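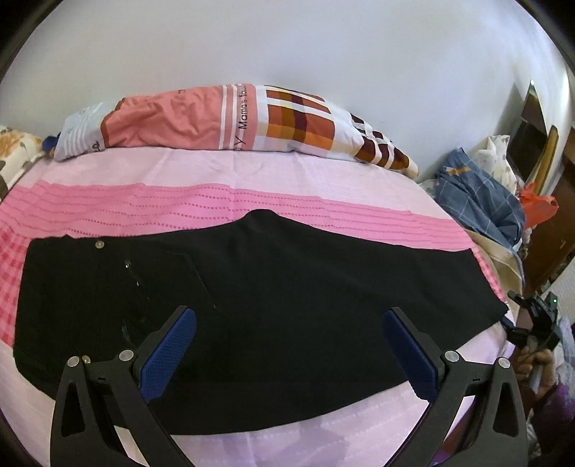
Folding on a bed with two hand-held grippers: keep the mess or clean it?

Board: Data collection, home tasks

lino_ferri
Posted December 28, 2021

Hello all. I am collecting folding examples for the Rendcombe set, with one gripper in each hand. Until now I have 200 episodes, of which 28 are on a real bed and the rest on a table. The bed is much more difficult than I expected. The blanket moves together with the garment, and when the two pads close they sometimes take a piece of the sheet also.

My second problem is black cloth. In the left hand view I can find the buttons and the edge of the pocket, but between two black layers I often cannot say where one ends and the other begins. If I can't see it when I replay the episode, I doubt that the model will.

My question is simple. Do I remove the blankets, pillows and bags around the garment before I record, or do I leave the bed as people have it?

dsanna
Leave it. We cleaned everything for our first set at Fesari and the policy was good only on a clean bed. The first time there was a patterned pillow near the corner, it tried to grasp the pillow.

annelies_a
I don't agree with Debora, or only half. With 28 bed episodes you have too little for so much variety. I would first record 100 on a plain sheet, then add the other things step by step. Otherwise you will not know if it fails from the dark cloth or from the background.

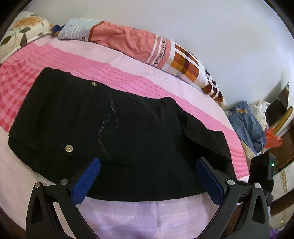 For the black layers, try to lift the top one a little before you pull it sideways. The edge then moves against the cloth under it, and you have motion to learn from even when the color is the same. It costs one or two seconds per fold. Please do it in every episode or in none, because a habit that appears half of the time is worse than a slow one.

dsanna
One hundred on a plain sheet is a lot of work for something you will throw away later, Annelies.

annelies_a
I never threw mine away. They are still in the mix.

graziella_m
Question for Lino: where do you put the second gripper while the first one is working? In our reviews at Draston we rejected 12 episodes in one afternoon, all for the same cause. The waiting hand was in the view of the other one and covered the corner that had to be grasped next.

lino_ferri
Graziella, I keep it near the far end of the garment, so that it can hold the cloth while the other pulls. It does come into the view of the first one. I thought this was good, as the two arms will see each other also on the real robot.
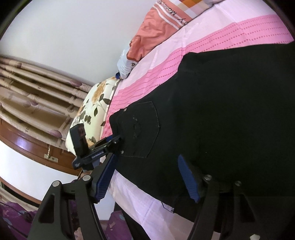
What I will change is the start position. At the moment I begin each time from a different place, and the first second is mostly my hands looking for the edge. I can start with both grippers open and already above the bed, wait a moment, and then go.

graziella_m
Seeing each other is fine. Covering the grasp point is what we reject. Open and still at the start is good, we ask for the same. Also turn the garment between episodes – pocket to the left, pocket to the right, upside down. Most people always lay it the same way and don't notice.

dsanna
And leave the lint on it!

annelies_a
On the lint we agree. With black cloth I am happy for every small white point.

lino_ferri
Thank you. I will do part of the next batch on a plain sheet and part on the bed as it is, and label them separately so I can train with and without. Does somebody have a label list for the kind of bedding, or do I write my own?

graziella_m
We use the one from Anozie, with "knitted" added by us. I will send it to you by message.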